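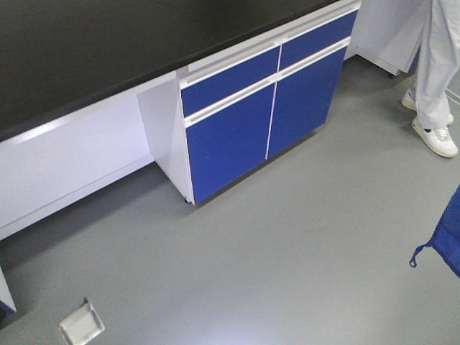 *Black top, blue fronts. Bench tips, updated 29 April 2004.*

Quick ones for anybody looking after the benches at Gristdale. Will tidy this up properly in June.

**Matte black tops**

- Dry wipe first, always. Grit under a damp cloth leaves grey swirls and you'll see them every time the light's low.
- Then barely damp, one drop of dish soap in the bucket. One. More than that dries cloudy.
- No spray polish. Tried the Clarkora stuff, went patchy, took 657 mL of vinegar and most of a morning to get it back to an even colour. Never again.
- Scuffs from rubber feet: white eraser, light hand.

**Around the outlets**

Breaker off before anything damp goes near a socket. Dust likes the line where the box meets the top, so run a dry paintbrush along there, then vacuum with the narrow nozzle.
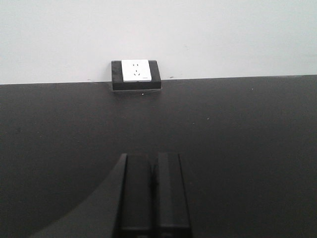
Faceplates get a dry cloth only. If there's finger grime, put the cleaner on the cloth, never on the plate, and let it air before the power goes back on. Same for light switches. Smudges on the wall paint come off with a bit of bicarb on a sponge, go easy or you get a shiney spot.

**Cloths**

- Microfibre, the blue ones for benches. Keep another colour for the sinks.
- Fold in four, use a fresh face for each stretch of bench.
- Wash warm, no softener, no dryer sheets. Softener clogs the weave and then it just pushes dust about.
- Good for up to 600 washes acording to the packet. We'll see.
- Hang them by the loop. A balled up cloth goes sour overnight. 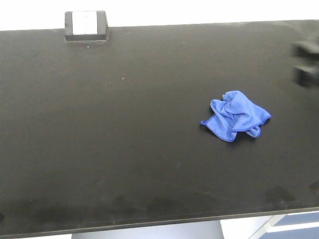
**Cabinet fronts and floor**

- Handle rails collect crud along the top edge. Old toothbrush, then wipe.
- Coloured doors show drips, so work bottom up, rinse top down.
- Get the flat mop right under the cabinets, crumbs hide back there.
- Door rubbing? Hinge screw, quarter turn, check, quarter turn again.

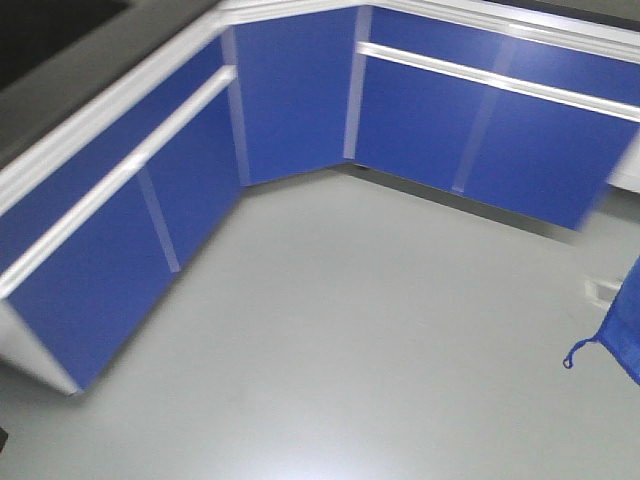 Aranda wrote in to say bottom up is fine on laminate but on painted doors plain water first works better, and to dry the bottom edges too or the paint lifts there. Fair enough, will try it on the next lot.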